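Riditz students put two robot arms through their paces

Fresh from the summer break, the Riditz robotics club has thrown itself into its biggest project yet - teaching a pair of robot arms to tidy a table. The students have until the Dristska open evening in September to get it right, and judging by Tuesday's session they are having a brilliant time trying.

The task sounds simple enough. Everyday things are laid out on a tray, and the arms have to pick up each one and move it to the right place without knocking anything over. Anyone who has tried to program a machine to do it will tell you how much is hidden in that one sentence!

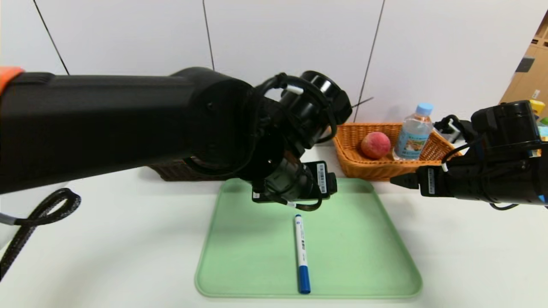

Both arms at the table, with a marker pen on the green tray.

The club calls the project Tresulis, and four students share the controls on any given evening. They take turns guiding the arms by hand through each move, and every attempt is saved so that the software can learn from it. So far they have logged 1337 attempts, and the target is 2325 before the open evening. The attempts that go wrong are kept as well, in a folder of their own, and there is some rivalry over who has added the most to it.

Pens have been the talking point this term. A slim barrel gives the fingers very little to hold, and if they close a touch too early the pen rolls away. The club has spent several sessions on the approach alone, trying different heights and angles and arguing happily over the results.
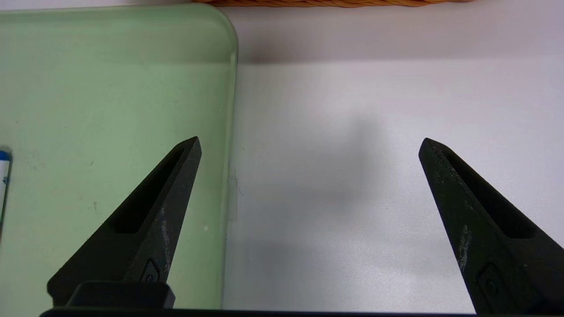
Pacita Samonte said the rolling pens had taught the group more about patience than any lesson could, and that she had never heard a room cheer so loudly for a piece of stationery.

Kitchen tools are next on the list. They come in awkward shapes, heavy at one end and thin at the other, so the students have to decide where each one is best held. Some favour the handle every time, while others want to aim for the middle - and both camps have been promised a fair trial. 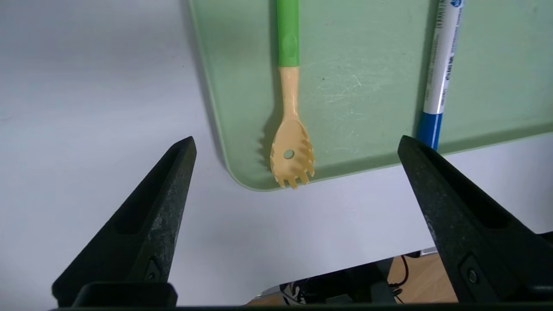 Spaghetti server and marker pen side by side on the tray.

The open evening will be held in the Restrepo hall, where visitors can watch the arms at work and have a go at guiding one themselves. The club hopes to raise 600 pounds on the night towards spare parts and a second set of fingers. Doors open at 6pm, entry is free, and younger brothers and sisters are very welcome. New members can sign up at the door, and no experience of programming is needed.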